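생활정보 나눔터 > 살림·정리 > 옷 정리

침대 위에서 빨래 개는 분들, 바지랑 티셔츠 순서 어떻게 하세요?

작성자: Trinidad Moya
등록일: 2021-09-11
조회 318

안녕하세요! 이 게시판에서 늘 읽기만 하다가 처음으로 글 올려 봅니다. 요즘 제가 빨래 개는 재미에 푹 빠졌거든요. 예전에는 건조대에서 걷은 옷을 의자에 산처럼 쌓아 두고 거기서 하나씩 뽑아 입었는데, 6월에 이사하면서 방이 좁아지니까 의자 놓을 자리부터 없어졌어요. 그래서 침대 위에 전부 펼쳐 놓고 그 자리에서 개기 시작했는데 이게 생각보다 정말 좋더라고요! 허리도 덜 아프고, 바지 한 벌을 쫙 펼쳐도 자리가 남고요.

다만 하다 보니 궁금한 게 생겼습니다.

첫째, 바지를 세로로 반 접은 다음에요. 저는 거기서 밑단을 허리 쪽으로 올려 반, 또 반 접는데 허리 부분이 자꾸 두툼하게 떠요. 청바지는 그나마 모양이 잡히는데 얇은 면바지는 가운데에 긴 주름이 그대로 남아서 입을 때마다 신경이 쓰입니다. 밑단부터 돌돌 마는 게 나을까요?

둘째, 티셔츠요. 목둘레를 잡고 개면 목이 늘어난다고 들었는데 그럼 어디를 잡아야 하나요? 어깨를 잡으면 한쪽이 꼭 뭉쳐요. 제가 손이 작아서 그런지 양쪽을 한 번에 반듯하게 들지를 못해요.

셋째, 쌓는 순서! 청바지를 맨 밑에 두는 게 맞는지, 아니면 종류별로 따로 쌓는지 궁금합니다. 저는 지금 그냥 개는 대로 쌓고 있어서 서랍에 넣을 때 다시 다 풀어 헤쳐요. 서랍장은 Tullon 3단짜리인데 칸이 깊지 않아서 두꺼운 걸 눕혀 넣으면 잘 안 닫힙니다.

침대에서 개시는 분들 방법이 있으면 뭐든지 알려 주세요. 사소한 것도 좋아요!

Consuelo Escobar
채택된 답변

와, 반가운 글이네요! 저도 침대에서 개는 사람이에요. 식탁에서도 해 보고 바닥에서도 해 봤는데 결국 침대로 돌아왔습니다. 매트리스 높이가 저한테는 딱이고, 무엇보다 다 개기 전에는 잘 수가 없으니까 미루질 못해요(이거 정말 큽니다!).

바지부터 말씀드릴게요. 얇은 면바지에 주름이 남는 건 접는 횟수보다 접기 직전이 문제일 때가 많아요. 저는 세로로 반 접어서 침대에 비스듬히 눕혀 놓고, 허리 쪽을 한 손으로 누른 채 다른 손바닥으로 밑단까지 두 번 쓸어 내립니다. 꾹꾹 누를 필요 없이 쓸어 주기만 하면 돼요. 침대가 네모나니까 옷도 꼭 가장자리에 맞춰 놓아야 할 것 같지만, 대각선으로 놓으면 길이가 훨씬 넉넉하게 나와요. 키 큰 남편 바지도 그렇게 하면 바닥으로 안 흘러내립니다.

그다음 가랑이 쪽에 튀어나온 삼각형 부분 있죠? 그걸 안으로 접어 넣어서 긴 직사각형을 만드세요. 허리가 두툼하게 뜨는 게 대부분 이 삼각형 때문이더라고요. 저는 이걸 스무 살 넘어서 알았는데 그날 집에 있는 바지를 몽땅 꺼내서 다시 갰어요, 너무 신나서!

직사각형이 됐으면 밑단을 허리선 바로 아래까지만 올립니다. 허리선과 딱 맞추면 끝이 두꺼워져서 쌓았을 때 기울어요. 손가락 두 마디 정도 남기고, 거기서 다시 3등분. 청바지는 3등분 대신 마지막에 한 번 굴리듯이 말아도 예뻐요. 데님은 힘이 있어서 말아 놓은 게 풀리지도 않고요.

티셔츠는 목둘레 말고 어깨 솔기를 잡으세요. 목둘레에서 어깨 쪽으로 조금 나간 지점, 솔기가 두 겹으로 박혀 있는 데가 제일 튼튼합니다. 손이 작으시면 양쪽을 한꺼번에 들려고 애쓰지 마시고, 펼쳐 놓은 상태에서 한쪽 어깨만 집어서 끝까지 당겨 펴고, 그다음에 반대쪽을 펴세요. 침대에서 하면 옷이 시트에 살짝 붙어 있어 주니까 한쪽씩 해도 먼저 편 쪽이 안 움직여요. 식탁은 미끄러워서 이게 안 됩니다. 제가 침대파가 된 결정적인 이유예요!

다 펴지면 등판이 위로 오게 뒤집고, 한쪽 옆을 가운데로 접고, 소매는 다시 바깥으로 되접고, 반대쪽도 똑같이. 그러고 나서 밑단을 목선 조금 아래까지 올리고 반 접으면 끝! 앞에 그림이 있는 티셔츠면 이렇게 했을 때 그림이 위로 와서 찾기도 쉬워요.

쌓는 건 저는 무조건 무거운 것부터예요. 청바지가 맨 밑, 그 위에 도톰한 것, 그 위에 얇고 매끈한 것. 매끈한 옷을 밑에 두면 위가 전부 미끄러집니다. 그리고 쌓는 자리는 처음부터 한쪽 옆으로 정해 두세요. 저는 왼쪽이 완성된 더미, 오른쪽이 지금 개고 있는 옷이에요. 가운데는 비워 둬요. 이렇게만 해도 속도가 확 달라집니다. 예전에는 더미를 제 앞에 두고 그 너머로 손을 뻗다가 소매로 쳐서 무너뜨린 적이 한두 번이 아니에요.

하나 더요! 양말이랑 속옷은 침대에 같이 쏟지 마세요. 이불 사이로 들어가면 못 찾아요. 저는 Pomgate에서 산 작은 바구니에 따로 담아 두고 맨 나중에 합니다.

Vsevolod Yurchenko

다 걸어 두면 됩니다. 저는 바지도 티도 전부 옷걸이예요. 개는 시간 0분.

Trinidad Moya (글쓴이)

ㅋㅋ 저도 그러고 싶은데 봉 걸 자리가 없어요. 옷장이 이불만 겨우 들어가는 크기라서요. 그래도 감사합니다!

Consuelo 님 답변은 읽자마자 따라 해 봤어요. 삼각형 접어 넣는 거 진짜 신기하네요!! 면바지가 납작해졌어요. 대각선으로 놓는 건 왜 여태 생각을 못 했을까요.

Haf Mostyn

위에 좋은 답이 이미 있어서 저는 서랍 쪽으로 조금만 보탤게요. 서랍이 얕으면 쌓지 말고 세워서 넣어 보세요. 저희 집 서랍도 깊이가 얼마 안 되는데 세우고 나서부터는 문제없이 닫혀요. 옷을 세우려면 개는 단계에서 마지막에 한 번 더 접어서 손으로 세웠을 때 혼자 서 있어야 합니다. 안 서면 너무 얇게 접었거나 폭이 넓은 거예요.

저는 순서도 위 분과 조금 달라요. 티셔츠를 먼저 다 하고 바지를 나중에 합니다. 티셔츠는 금방 끝나니까 더미가 쑥쑥 줄어드는 게 보여서 기분이 좋거든요! 바지부터 하면 세 벌째쯤에서 꼭 딴짓을 해요. 다만 이러면 무거운 걸 밑에 둘 수가 없으니까 더미를 두 개로 나눠야 해요. 티셔츠는 티셔츠끼리, 바지는 바지끼리. 침대가 넓으면 이쪽도 해 보시고 좁으면 Consuelo 님 방식이 낫습니다.

그리고 시트 얘기인데요, 저는 침대에서 빨래 갤 때 큰 천이나 여분 시트를 한 장 깔고 해요. 이불에 붙은 머리카락이나 먼지가 깨끗한 옷에 옮겨 붙는 게 싫어서요. 색은 아무거나 괜찮은데, 검은 옷이 많은 집은 보풀 안 나는 걸로 고르세요. 저희 집에 굴러다니던 Tikix 담요는 보풀이 장난이 아니어서 검은 바지가 순식간에 회색이 됐습니다.

청바지는 돌돌 마는 것 찬성이에요. 면바지는 말면 가로 주름이 여러 개 생기던데, 바로 입을 게 아니면 접는 쪽이 나았어요.

Consuelo Escobar (추가)

Haf 님, 세워 넣기 저도 좋아해요! 제가 빠뜨린 걸 딱 짚어 주셨네요. 첫 번째 사진은 세로로 접어 비스듬히 놓은 바지와 왼쪽에 쌓은 더미, 두 번째는 펼쳐 놓은 티셔츠예요.
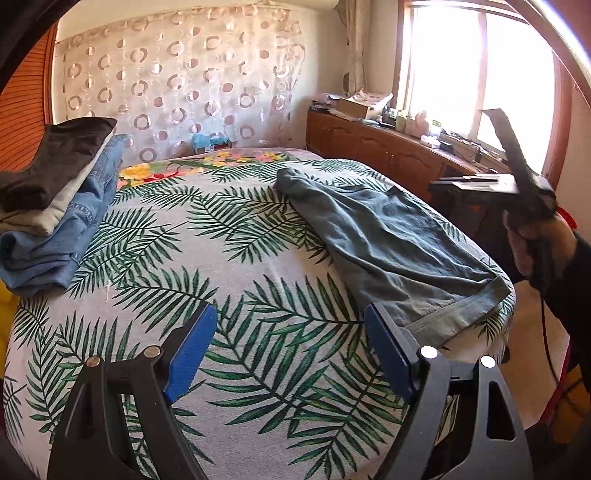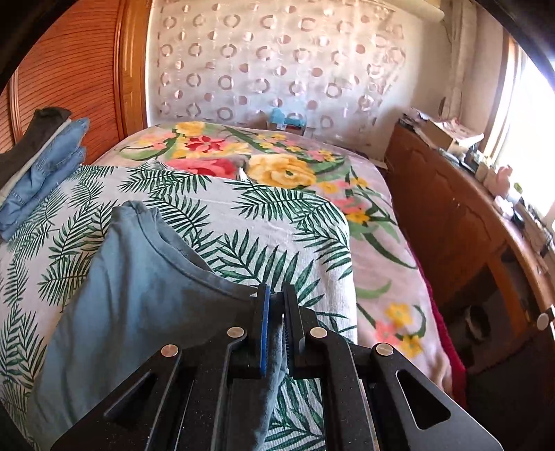 추가 댓글

Hugo Aranda
더미 맨 밑에 청바지 깔린 것 보고 당장 제 것부터 다시 쌓았습니다. 저는 반대로 쌓고 있었어요. 야자수 잎 무늬 시트도 시원해 보이고 좋네요!

Trinidad Moya (글쓴이)
사진까지 정말 감사해요! 바지를 저만큼 비스듬하게 놓아도 되는군요. 저는 소심하게 살짝만 틀었거든요. 청바지 끝을 둥글게 만 것도 보니까 이해가 돼요. 서랍은 오늘 밤에 Haf 님 말씀대로 세워 보려고요. 그런데 후드티도 세워지나요? 모자 때문에 자꾸 한쪽으로 넘어져요.

Haf Mostyn
모자를 먼저 몸통 쪽으로 접어 내리고 그 위로 소매를 포개세요. 그다음은 티셔츠랑 똑같아요. 두꺼운 기모 후드는 저도 포기하고 맨 아래 칸에 눕혀 둡니다.

Hugo Aranda
저는 마지막에 몸통을 돌돌 말아서 모자 안에 쏙 집어넣어요. 공처럼 돼서 서랍보다는 선반에 어울리지만 여행 갈 때는 최고예요! 가방에서 막 굴러도 안 풀립니다.

Consuelo Escobar
오, 모자에 넣는 건 안 해 봤어요. 아이 것부터 해 볼게요. 좋아할 것 같아요!

Trinidad Moya (글쓴이)
모자 접어 내리니까 섭니다!! 얇은 후드 두 벌은 성공, 기모는 Haf 님 말씀대로 눕혔어요. Tullon 서랍 맨 위 칸도 이제 걸리지 않고 닫혀요. 채택은 Consuelo 님께 드렸는데 두 분 다 드리고 싶은 마음이에요. 다음에는 이불 커버 접는 법으로 질문 올릴게요, 고무줄 들어간 시트는 아직도 그냥 뭉쳐서 넣고 있거든요.

이 글이 도움이 되었어요 56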